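Show card writing

Show card writing is the trade of hand-lettering small signs, mostly on heavy card, for shop windows, counters and market stalls. I've kept this entry on the site since Wednesday, February 8, 2023, and I add to it whenever I learn something new (or get a letter from a reader who knows better than I do, and that happens a lot!).

Origins and use

Shops always needed signs that could change by the week, and a painted board was too slow and too expensive for a sale on stockings. A card writer could turn one out before lunch. Bigger stores kept their own writer in a back room, while smaller ones shared a person who came by on a set day. My own collection started with a box from Flomenley, a department store that closed long before I got interested. It holds 501 price cards and 59 larger window cards, and I still haven't finished sorting the December ones – there are so many of them, and they all say "gifts."

Tools

The basic kit is a flat brush, a round brush, a few wide pens, and water-based paint thinned until it flows like cream. Most writers ruled faint pencil lines first and rubbed them out later. You can still see the lines on plenty of old cards if you tilt them toward a window, and I love finding them. Uliana Moroz taught me to load the brush and then stroke it flat on a scrap of glass before touching the card, and my letters got better that same afternoon.

Styles

Card writers borrowed from everywhere. The workhorse was a plain one-stroke capital, quick to make and easy to read. Scripts were saved for perfume and hats. Prices got the biggest figures on the card, with the cents small, raised and often underlined. The Sopacua manual, the one I learned from, has 200 pages and gives nearly 30 of them to numerals alone, so you can tell where the money was.

Decline and revival

Printed cards and plastic letters took most of the work, though evening classes have brought some of it back. 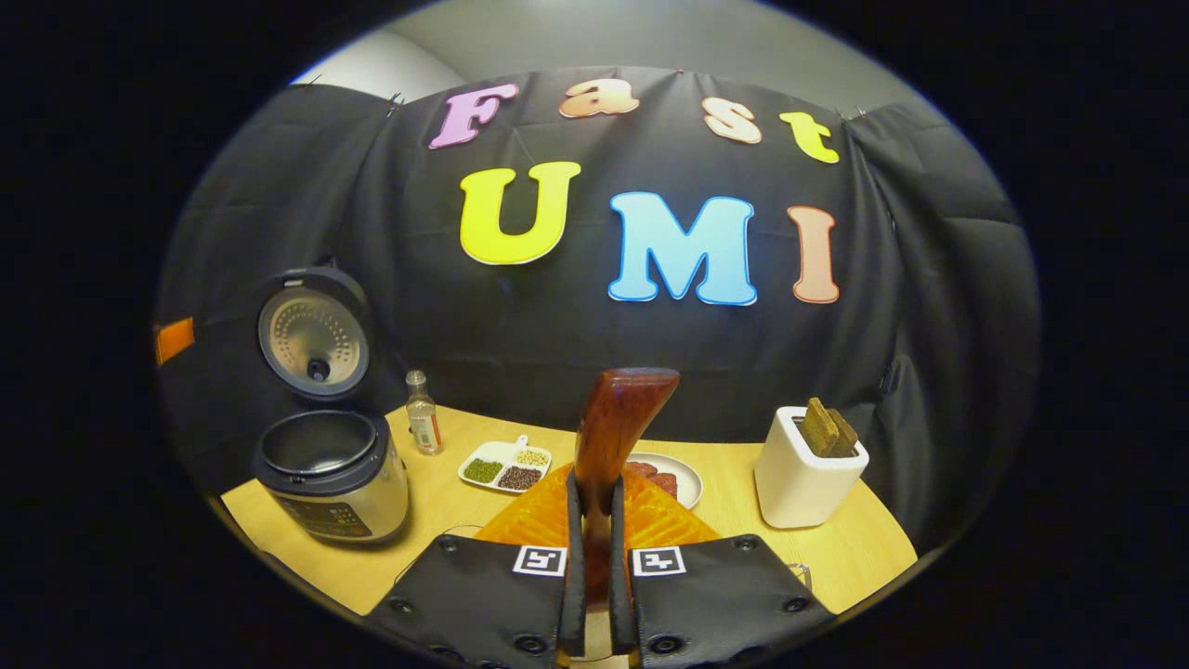 Color and contrast get their own chapter in nearly every manual I own. The usual advice is a dark letter on a pale card, with one bright color for the word that sells. Going the other way takes more nerve, but I'm very fond of it. Pastels that would fade away on white can sing on black – the lilac F and sky-blue M on this dark cloth are a good case, and the thin white border on the lower row of letters is an old card writer's trick too. With a brush, you paint the letter first, let it dry, and run the outline last.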